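版块：阳台与窗台 > 浇水
主题：出门两周，到底哪种自动浇水靠谱？（共2页，当前第1页）

楼主 半截薄荷
发表于 晚上11:40

先说背景。我在窗台上养了一堆东西，薄荷、罗勒、两盆不太争气的茉莉，还有一盆朋友搬家时塞给我的琴叶榕，个头比我家冰箱还有气势。十二月要回老家待两周，家里没人。

去年的办法是把钥匙给了楼下邻居。邻居人很好，好到每天都来浇一次，连仙人掌也一视同仁。我回来的时候仙人掌已经软得可以抹面包了。所以今年不打算再考验人性，想考验一下器材。

目前在看的几样：棉绳吸水、倒插瓶、陶土锥，还有Flesmont那种带定时器的小水泵。预算不高，最好别超过100块。大家有什么教训都可以倒过来，我不嫌多。

2楼 老墙根
棉绳。没有第二个答案。
一头埋土里，一头泡水桶里，完事。我用了好多年，成本是一卷绳子加一只泡菜坛子。现在的人就是看不起不插电的东西。

3楼 Rin Kubo
棉绳我也用过，说两句不太好听的。绳子中间那段如果暴露在外面，暖气一开就干，干了就断流，断了就不会自己再接上。我那次出门前得意洋洋地拉了六根绳，家里像在做心脏搭桥，回来以后活着两盆，其中一盆是塑料的。

要用也行，绳子外面套一截吸管，水桶垫高，水面要比花盆的土面高一点。绳子得先整根泡透再装，干着装上去等它自己吸，等于许愿。

4楼 半截薄荷（楼主）
塑料的那盆状态如何？

5楼 Rin Kubo
一如既往，叶色饱满。

6楼 北窗无光
我投倒插瓶一票。饮料瓶装满水，瓶盖扎个小孔，倒过来插进土里，谁都会做。网上很多人说它不行，多半是孔扎得太大，或者土太松。土松的话，瓶子里的水一顿饭工夫就全下去了，那不叫滴灌，叫泼。

我的做法是先把盆土浇透，压实一点，再插瓶子。瓶口周围的土不能有缝。孔用缝衣针烧热了扎，扎完先在水池上方试一晚上，看它掉水的速度。嫌快就换个瓶盖重来，瓶盖这东西家里总是有的。
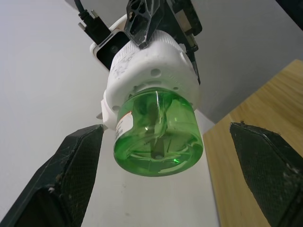 还有一条，瓶身别选太软的。水往外走，瓶里进不去气，软瓶子会自己瘪下去，瘪到一定程度就不出水了，硬一点的瓶子好很多。大盆插两个，分开插，别都挤在一边，不然根也跟着往一边长。

7楼 老墙根
所以要试孔、压土、挑瓶子、换瓶盖。棉绳：剪一刀。

8楼 北窗无光
您那一刀剪完，绳子还得套吸管、垫水桶、提前泡透，三楼说的。

9楼 老墙根
三楼年轻人讲究多。我从来不套。

10楼 苔藓会计
路过，说一下陶土锥。我买的是Nirnance家的，一包四个，不便宜。原理没毛病，土干它就渗，土湿它就歇着，听上去像个懂事的员工。实际用下来看水质，我们这边水硬，用了一个夏天，锥体外面结了一层白壳，渗水越来越慢，最后彻底退休。拿白醋泡一夜能救回来一半。

另外插的时候别用蛮劲，先拿筷子捅个洞。我第一个就是这么没的，啪一声，很清脆。

11楼 半截薄荷（楼主）
谢谢，记下了。有人用过水泵吗？Flesmont那款的评论区两极分化得很厉害，一半人说救命，一半人在晒地板。

12楼 Takeda镇花农
晒地板的是我。

它的定时器断电以后会回到出厂设置，而出厂设置比较慷慨。我家那次跳闸，我人在外地，浑然不知。回来一开门，拖鞋漂过来迎接我。楼下的天花板也有一点意见，赔了1164块，账单我现在还贴在冰箱上，用来提醒自己谦虚。

不是说不能买。要买的话，水桶里别放太多水，放到就算全漏出来你也赔得起的量。管子出水口要比水桶水面高，不然会虹吸，泵停了水照样流，流到桶见底为止。这一条说明书里有，在倒数第2页，字很小。

13楼 Rin Kubo
“放到就算全漏出来你也赔得起的量”，建议版主置顶。

14楼 北窗无光
两周这个长度其实比较尴尬。一周以内，绝大多数盆栽浇透了搬离窗边就没事，什么都不用装。一个月以上就老实找人。两周卡在中间，最容易让人开始搞发明。

楼主那些东西里面，真正熬不住的是薄荷和罗勒。茉莉冬天喝得少。琴叶榕更不用管，它怕的是你管。

15楼 老墙根
这话我同意。不过薄荷也死不了，剪到底，回来又是一片。薄荷这种东西，你搬家它都能跟过去。

16楼 苔藓会计
不同意。盆栽薄荷干透一次，根就回去大半。地里的薄荷是流氓，盆里的薄荷是林黛玉，别混着讲。

17楼 老墙根
我盆里的也是流氓。

18楼 苔藓会计
那是您盆大。

19楼 老墙根
盆是挺大的，原来腌菜用的。

20楼 半截薄荷（楼主）
综合各位意见，我打算这样：薄荷和罗勒挤到一个大浅盘里，盘底铺湿毛巾，从盆底吸水；茉莉各插一个瓶子；琴叶榕浇透，挪到离暖气远的角落，让它自己反省。水泵不买了，我楼下那位邻居虽然浇死过我的仙人掌，但我也不想淹他。

今晚先插一个瓶子试试速度。

21楼 Takeda镇花农
浴室也可以考虑，有窗的话。浴缸里铺旧毛巾，放一点水，花盆都坐进去，湿度高，漏了也有地漏。我赔完钱以后一直用这个办法，唯一的问题是出门前那天没法洗澡。

22楼 Skurkthorpe
湿毛巾那招注意盆底的孔要贴住毛巾，底下带脚的盆够不着，等于白放。可以从孔里塞一条布进去，塞深一点。

23楼 老墙根
塞一条布进去。各位，这个就是棉绳。

24楼 北窗无光
……

25楼 半截薄荷（楼主）
汇报一下。第一个孔扎大了，半小时下去小半瓶。第二个孔扎小了，到现在一滴都没有，我盯着它看了很久，它也很沉得住气。家里瓶盖还剩三个，明天继续。

26楼 北窗无光
一滴都没有的那个，在瓶底侧面再用针扎一个小小的进气孔试试。别扎大，扎大了就和第一个一样了。

27楼 Rin Kubo
顺便问一句，仙人掌后来怎么处理的？

28楼 半截薄荷（楼主）
切掉烂的部分，晾干重新插，活了。现在放在书架最上层，邻居够不着的地方。

（下一页）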